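Week 6: Mark and recapture, or how to count animals you can't see

Okay, so last week I promised you less theory and more mud, and I'm going to keep about half of that promise. We're going out to the Atberg ponds on Sunday (meet at the lower gate, 7 a.m., bring boots that you don't love), and before that I want everybody comfortable with the arithmetic, so nobody is doing it for the first time on a wet clipboard.

The problem we're trying to solve is a simple one. You have a pond full of newts and you'd like to know how many. You can't drain the pond, and if you just stand there and count, you're mostly counting how good your eyes are that morning. What you can do is catch a bunch, mark them, let them go, come back later and catch another bunch. If a big share of the second catch is already marked, the population is probably small. If hardly any are, it's probably large, or else something has gone wrong (more on that in a second!).

The basic formula is the Lincoln-Petersen estimate, and you've seen it in the reading. Multiply the first catch by the second catch, then divide by the number of marked animals in the second catch. Suppose you mark 40 newts on the first visit, catch another 40 on the second visit, and two of those carry a mark. That's 1,600 divided by two, so 800 newts. Now suppose only one had turned up marked. Suddenly you have 1,600 newts in the same pond! One animal hiding under a leaf doubled your answer, and that should bother you as much as it bothers me. I'd want a lot more recaptures before putting a number like that in a report.

Assumptions, and please do write these in your notebook:

The population is closed between visits. No births, no deaths, nobody walking in from the ditch next door. We leave 14 days between visits, which is a compromise, and in a rainy spring it's a pretty shaky one.

Marks stay on and you can read them. Toe clipping used to be the standard and I'm glad we've moved on. We use belly photos, as the spot pattern on our newts works like a fingerprint.

Being caught once doesn't change your odds of being caught again. Animals can get trap-shy or trap-happy, and the bottle traps at Cliltetti had a real problem with the second kind. Your marked animals keep coming back, your estimate drops, and you go home thinking the pond is in trouble.

Everybody mixes. If you mark only on the north bank and recapture only on the south bank, you've measured how lazy newts are.

For the write-up, use the small-sample version (Chapman's): add one to each catch, multiply, divide by the recaptures plus one, then subtract one from the whole thing. With the numbers above you get about 559. Compare that to 800 and have a good think about it before we meet.
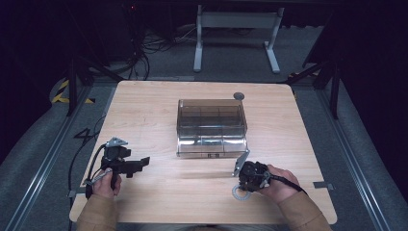

Nanayakkara wrote to me after last year's handout that I'm too gentle about the closed population business, and that in a pond with a ditch running into it the whole estimate ought to be thrown out unless you've fenced the ditch first. I go back and forth on this. A drift fence would be lovely, and we don't have one, so my feeling is that you report the number, give the interval, and say very plainly that there's a ditch. If you agree with Nanayakkara, say so in your discussion section and argue it properly. I'll happily give full credit.

Before Sunday: read the chapter on confidence intervals, and work the Brondarix frog data on the back page both ways. Round to whole frogs, please. Your write-up has a limit of 2,000 words, tables not included.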